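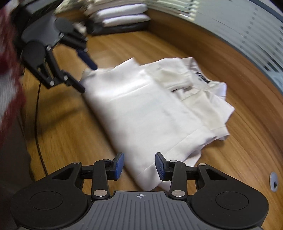
Do you have to wash new cotton before cutting it out?
Most times you should. Plain cotton can shrink a fair bit on its first wash, more in the length than across.

Lists > Sewing and Mending > Curtains and Linings
Previous | Next | By thread | By author
Filed under: Fabric care, Shrinkage

Date: 22/02/2019
From: Kekeli Gbeho
Subject: Re: washing before cutting??

In a rush so sorry for bits missing.

> I've got the Mensah cotton for the hall curtains, 388 cm in
> one piece. Shop in Drilthorpe said don't bother washing it,
> just steam it as you go. Is that right? I've no room to dry
> a length like that and I'd rather get on.

Would not trust steam on its own. Did that with the Prirer stuff for my back bedroom, lovely hems, then washed them and they came up well off the sill. Had to let the lot down and you can still see the old crease.

What I do now – zigzag the raw ends first or it frays to bits. Wash at whatever you'll wash the curtains at later, no hotter. Over the banister to dry, turn it once. Iron while a bit damp, and pull it square before you cut anyting.

If you really can't, cut a 10 cm square, wash it, measure it again. Tells you something at least. And leave a deep hem, tack it, don't sew it down till after the first wash.

Lining is another matter. Bruvness lining I wash seperately, it sheds fluff all over. Has anyone tried their heavier one? Meant to ask last time.

Got to go, bus.

Kekeli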